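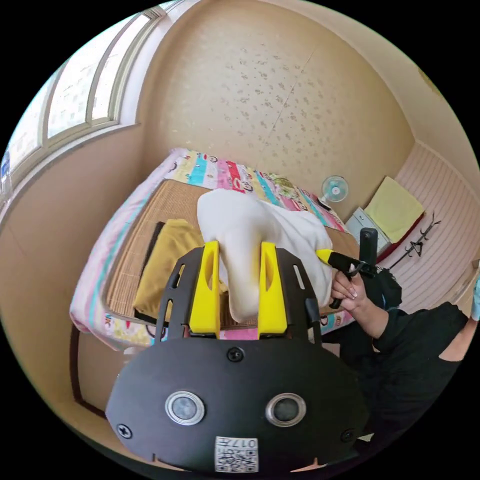 Grip loss in cloth handling, also called slip-out, is a fault in which a fabric held between two gripper jaws leaves the jaws before the operator or the controller has called for release. It affects hand-held grippers used to record folding work as well as the robot arms that later repeat the recorded movements. Garments, towels and bed linen are the materials most often involved.

Causes

A pair of jaws holds cloth only where the tips meet. When a small fold is pinched, the load of the hanging part is carried by a narrow strip of fabric, and smooth weaves may creep downwards until the fold comes free. The fault is more common where two grippers work on one piece and are drawn apart at different speeds. Worn jaw faces, play in the linkage and loose housing screws are further causes. On soft surfaces such as a mattress, the jaws may also close on the layer beneath, so that a mat or sheet is lifted along with the garment.

The Peltcombe fault

The best-known case concerns the Promarier cloth-folding cell installed at the Peltcombe laundry. In October the cell began to drop sheets during the second fold. The controller judged its grip by jaw opening alone and went on with the movement after the cloth had gone. In one incident the empty arm completed its stroke and struck a guard rail. There were no injuries. The cell was shut down for 10 days.

An inquiry by the engineering firm Rissanen examined 125 folding cycles and found 2 separate faults. The jaw linkage had worn, leaving the tips slightly open when the controller recorded them as closed, and the stop signal from the guard circuit was delayed by a software filter. The report was issued on 2022-07-11.

Prevention

Rissanen advised a deeper pinch, a check of the tips at the start of each shift and a direct stop circuit — one that does not pass through the folding software. Ferkham, which maintains the cell, later added a load sensor behind each jaw. A fall in load during a lift now halts both arms.

See also

Jaw wear
Guard circuit
Garment folding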